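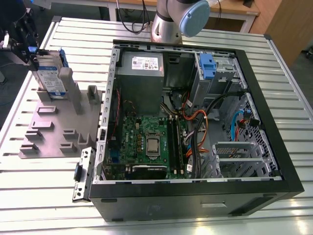
Sornau Teardown Demos

Mon 4 October
By Sadia Kiani
6 min read

Search this site
Search
No recent searches

Hi! These are the demos I recorded for teaching an arm to take parts out of old desktop PCs and put parts back in. I've tried to write down everything I'd want to know if I were downloading somebody else's set, plus a few things I only found out by getting them wrong. If you just want to load the files, skip down to "What you get".

# What's in it

159 demos in this release, all on desktop towers laid on their side with the panel off. There are 7 tasks. The big one, and the reason I started, is moving a hard drive in its caddy between the drive cage and the fixture plate next to the tower. The rest are memory sticks (out and in), a SATA cable unplug, a graphics card lift, and 2 short ones where the arm only has to reach a given spot inside the case and hold still. Those last ones look boring, but they're great for checking your calibration before you blame your policy!

Drive tasks have the most demos by a long way. Graphics card lift has the fewest, and I'd call it thin. Please don't train on that one alone and then write to me :)

# How I recorded them

Two ways, and the `mode` field tells you which.

`hand` means kinesthetic: I put the arm in free-drive and pushed it through the motion myself, with the gripper on a foot pedal. Good for the drive, where you want to feel the caddy line up before you commit. My forearm does sometimes get into the overhead view, so there's a mask for those stretches.

`remote` means teleop with a leader arm from the other side of the room, watching the camera feed. Slower, and you can see me hunting near the slots, but there's no human in the view and the wrist forces are clean. I used this for everything near the motherboard.

I went back and forth on whether to mix the two. In the end I kept them in one set with the flag, so you can split them however you like. My own training runs at Collbridge did better on the drive with both modes in, and worse on memory – I think my hand-guided memory demos are just too fast.

# What you get

Each demo is one folder:

- `joints.csv` – joint positions and velocities, plus gripper width
- `wrench.csv` – force and torque at the wrist
- `overhead.mp4` – the fixed camera
- `meta.json` – task, mode, tower ID, operator, outcome
- `mask.npz` – only in `hand` demos

Timestamps are in seconds from the first joint sample. The video starts a hair later, so use `video_offset` from the metadata. I forgot to do this myself for a whole week in April and could not work out why my policy kept closing the gripper early.

# Things that will trip you up

Cables. Every tower is wired a bit differently and I didn't tidy them between demos. A power bundle hanging over the memory slots is part of the task as far as I'm concerned, and I'd rather have it in the data than find out about it later. If you need neat cases, filter on `cable_clutter: low`, but you'll lose a lot.

Failures are in there. 28 demos are marked `outcome: fail`, mostly a caddy going in crooked or a grip slipping off a latch. I kept recording until I gave up or recovered, so some of them have really nice recoveries near the end. Drop them if you're doing plain behavior cloning.

The CPU cooler is off in some towers. Don't use those to learn anything about clearance around the socket.

Towers move. I nudged the case between demos on purpose, but the fixture plate stays bolted where it is. If your model learns the plate position by heart, that's on me, and I'll vary it next time.

# Splits

Train and test are split by tower, so no case shows up in both. Please keep it that way if you report numbers. The Hồ split is a harder one I made later, with only remote demos on towers that have the most wiring. Skumunden is the loader script, named after a lake I like, and it reads all of the above with one call.

# Who operated

Me, for everything. That means one person's habits, one height, one dominant hand (right). I come in from the left a lot. I'd love demos from somebody else, so if you have a similar setup and an old tower to spare, open an issue and I'll send you the recording notes and the fixture drawing.

# Still to do

More graphics card lifts. Screws, maybe, once I have a driver tool I trust. A second overhead angle, so the drive cage isn't hidden every time the wrist goes over it.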